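30th December
Posted by the bench sim desk
Shared 3 times · 188 comments

Gripper comparison in sim, Pichon fingers against the Hundar pair

Kettle on, heating barely coping, and the building is so quiet that I can hear the server fans from two rooms over. I had promised myself I would get the gripper comparison moving before the new year, so I'm writing it up as I go, partly for my own poor memory and partly for whoever opens this folder next and wonders what on earth I was up to.

The question hasn't changed since August. We have two sets of finger models for the black arm, the tapered Pichon ones and the wider, blunter Hundar ones, and we'd like to know which set copes better with thin, flat pieces when there's something tall in the way. Everyone on the bench has a favourite (mine is no secret, I've been going on about the Pichon tips for months) but a favourite isn't a result, and the August runs were such a muddle of controller versions that I wouldn't want to lean on any of them.

So, fresh start. Same table, same letter tiles, same brown leaning boards, all loaded in Astus with the Rikum controller driving. I've kept the clutter of pale blocks as well. It would be easier to clear them all away, I know, but the planner behaves far too nicely on a tidy table and we learn very little from it.
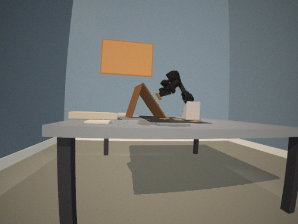 4 minute read

I'm fond of the low side camera for this sort of work, even though it makes the tiles look like little orange crumbs. What it gives you is height. You can see the arm coming over from the box end of the table and judge how much room there is between the fingers and the slope of the right-hand board, and that clearance is what I spent most of the morning fussing over. From overhead you'd swear there was plenty of space. From down at table level you start to wince a little.

Settings, for the record. I planned 100 attempts for each finger set, with the start pose nudged a small amount every time and the random seed written into the log. Closing speed is held the same for both. Grip force is held the same too, though I did go back and forth on that one, because the Hundar fingers have a bigger pad and you could argue they deserve a different number. In the end I left it alone. If someone feels strongly about it, please add a note in the margin and we'll do a second round, I really don't mind.

The physics step needed some attention before any of that could start. At the old rate the thin pieces had a nasty habit of creeping through the pads when squeezed, which those of you who sat through the August demo will remember with no great affection. I brought the solver up to 500 iterations and the creeping settled down enough that I'm willing to trust a grasp when I see one. It is slow, mind you. I got a whole sandwich eaten and most of a crossword done during the first batch.

Friction on the mat is still a guess. I've used the value from the older config file and marked it in the log in capital letters, so that we can't pretend later on that it was measured.

I moved over to the high camera after lunch for checking the approach angle.

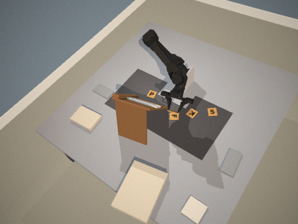
Does the finger shape matter more than the controller for flat pieces?
For this job I'd say finger shape comes first, as a narrow tip can get in beside a thin piece where a blunt one bumps its neighbour, and the controller can only work with the room it's given.

That's my view at the moment anyway, and I'd be glad to be argued out of it once the full numbers are in.

A few things about the high view while they're fresh. The letters can be read from up there even with the tiles turned every which way, and that makes it much easier to write sensible notes ("went for the F" is a lot friendlier than a string of object numbers). The trouble is the arm itself, which covers a good part of the mat with its own bulk and throws a shadow over more of it. I've been wondering whether the tile finder would be happier with the light moved round, or with the wrist camera switched on for the last bit of the approach. Moving the light is the cheaper thing to try, so I'll start there.

The taper on the tips is doing something useful, I think. With the fingers spread, the mounts sit a good deal further apart than the points do, so it's the upper part of the finger I worry about near the boards, and the tips much less. The collision shape we've been using for the Pichon set is a plain box around each finger, so the planner believes it is waving two bricks about. I've made a better-fitting shape and saved it beside the old one. Please don't delete the old one yet! I want both sets of fingers run on boxes first, for fairness, and then both on fitted shapes.

Rikum threw its joint limit warning again when the arm was reaching well across the table. Same warning as before, and it still doesn't say which joint. I've turned the logging up and will see what it gives me.

Left to do: finish the Hundar batch, swap the light, fit the collision shape for the Hundar fingers, and copy the seeds into the shared sheet. The first batch is running now with the screen off, and there's shortbread in the tin by the printer if anyone comes in.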